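Ticket 242: Evening walkers not showing up in the Dravside route register
Status: open, waiting on Telport
Opened by: Kwaku Dankwa

Hi all, me again. I help run the register for the people coming through Dravside on foot (mostly laid-off brickyard and mill workers heading back to their villages), and since Monday the register has been eating people. We hand each family a meal token at the school gate, I type them in, and anyone entered after 1900 hours just isn't in the list the next stop gets. Pralau is the next stop. They cook from that list! So last night they had rice on for the afternoon crowd and then a whole second crowd walked in.

What I tried first:

Logged out and back in, on the phone and on the old desktop. Same thing.
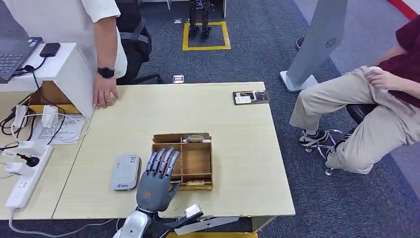 Checked the token numbers

They're fine. No doubles, no gaps. I went through the paper slips with a cup of tea and every one of them is in our own copy, so the entries are saving here and getting lost on the way to Pralau.

Sent a test family

I made up a household of 2 at lunchtime and Pralau saw it in a minute or so. Made another one after supper and it never got there. Please delete both, by the way, they're under "Test Mango". 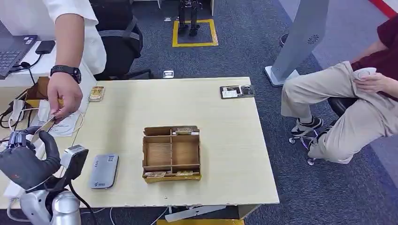
Handing over a card at the table

Reply from Aqeel Baloch, Telport support

Hi Kwaku, thanks for all the detail. I think the evening sync is hitting a size limit. The limit is set at 300 names per day and you're going past it by supper. It was never meant for a road this busy. I've raised it on our side, can you try again tonight and tell me what Pralau sees?

Kwaku Dankwa

Tried it. Better, but still not right! The names come through now and the village column is blank, and we need that one badly (the Ó Néill trucks only stop for groups going the same way, so without villages the driver can't plan a thing).
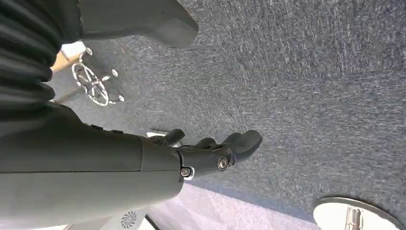
For now I'm reading the villages out over the phone to Pralau, which takes forever, and I've asked the gate to keep writing them on the back of the slips. My feet are fine, I'm sitting down all day, so I shouldn't grumble. An old man last night had come about nine days in rubber sandals and he apologized to me for the wait.

Aqeel, could you look at the village column before supper today? I'm at the desk until we close the gate, and the phone is on after that too.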